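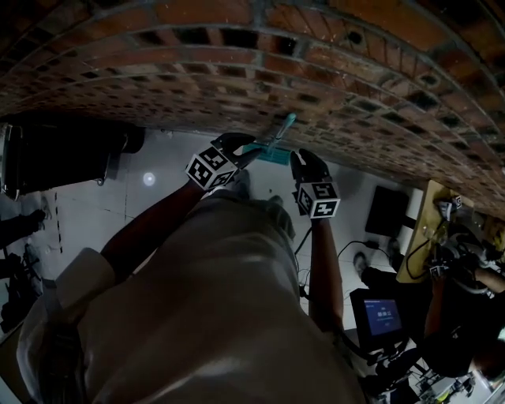

The Brick Wall and the Mop: Notes on the Lonitz Room

The room at Lonitz is maintained according to a short written routine, which I have revised twice and reproduce on this blog at the request of several readers. It concerns one brick wall, the pale tiles at its foot, and the mop with the light blue handle.

The mop is kept upright against the brick. The previous edition of these notes recommended a hook in the corridor, and that recommendation is withdrawn.

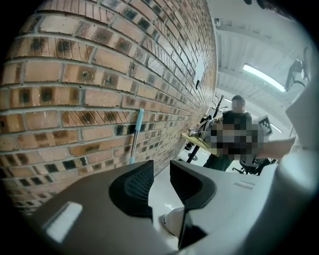

Care of the Brick

The bricks are orange and brown with a great many dark patches. Visitors regularly propose scrubbing them. The patches are to be left as they are. Dry dusting is carried out in November, and no water is applied to the mortar at any time.

Paper notices may be taped to the wall. Strips should be short, and old tape must be removed before new tape is put up.

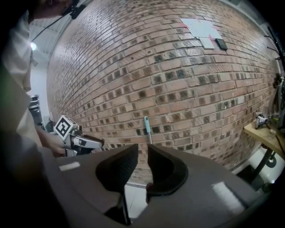
The mop in its place, with the paper taped up at right.

Floor tiles are mopped after dusting, beginning at the wall and proceeding toward the door. The grout lines are thin and require only 2 passes. The pole is wiped down before the mop is returned to its position.

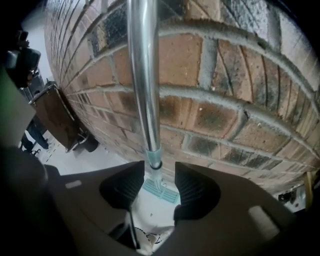
Dennis Birkett

Readers have asked whether the flat teal head is suited to tile. In my experience it is, provided that it is rinsed thoroughly and replaced when the edges begin to curl. Spare heads are stored at Hidton, and requests for them should be made in writing.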